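Section 4. Taking out the drive, memory and processor

This section covers stripping a donated tower down to the parts worth keeping, using the Netus parts plate. Refurbishers at the Disthorpe workshop do it daily and no longer read the instructions, so if you are reading them you already have an edge.

Before you start

Unplug the tower from the wall. Hold the power button for a few seconds to drain what is left. Put the case on its side with the open side up and take off your watch. 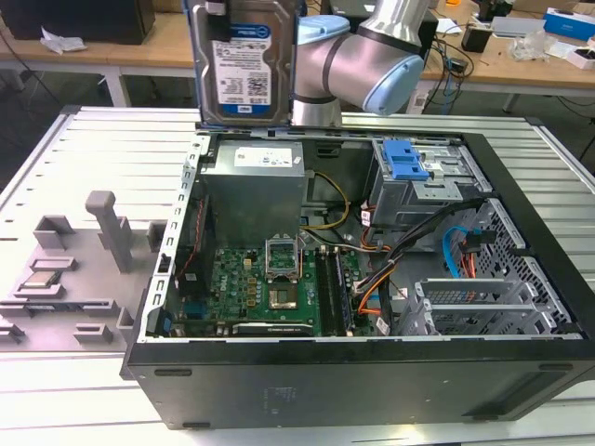
Always set the parts plate down before you open anything, on whichever side of the case you reach to more easily. Leave enough table for both. With the plate to the left of the tower, the processor has a very short trip from its socket to its slot, and short trips are good for processors. Raise the socket's retention bracket all the way up before lifting the chip. Halfway is how pins get bent.

CAUTION: Wear the wrist strap. Clip the other end to bare metal on the case - clipping it to your sleeve is a fashion choice.

4.1 Removing the parts

1. Disconnect the data and power cables from the hard drive. Pull on the plugs. The wires are not handles, however much they look like them.

2. Release the drive latch and slide the drive straight out of the cage.

3. Open the clips at the ends of each memory module and lift the module by its edges.

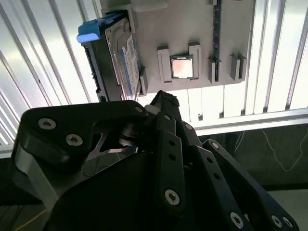 4. Take out the processor last. Hold it by the sides and keep your thumbs off the underside.

5. Put each part into its own holder on the plate as soon as it leaves the case. Parts left "just for a second" on a bench have been known to stay there until October.

NOTE: Do not press a part into a holder that resists. You either have the wrong holder or the right one the wrong way round.

4.2 Checking the plate
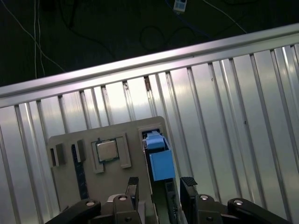 Fig. 4-3. Processor seated in its raised holder.

6. Check that the processor lies flat. If one corner is up, lift it out and set it down again.

7. Write the tower's job number on a Kiiskinen tag and tie it to the plate. The tags come in rolls of 100, so there is no need to ration them.

4.3 Putting the drive back

If the drive is staying with the tower, return it once the case has been dusted.
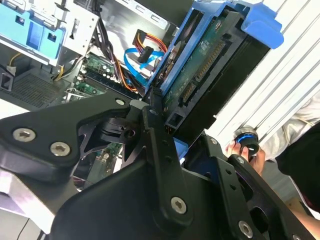

8. Keep loose cables clear of the cage before you slide anything in. A cable caught behind a drive will go unnoticed until you have closed the case and put the screwdriver away.

9. Slide the drive home until the latch clicks, then reconnect data first, power second. Each plug fits one way only. Force will not persuade it otherwise.

10. Wait 30 seconds after closing the case before plugging it in, and use that time to look for the screw you have left over. Spare side-panel screws are in the Ernum tin.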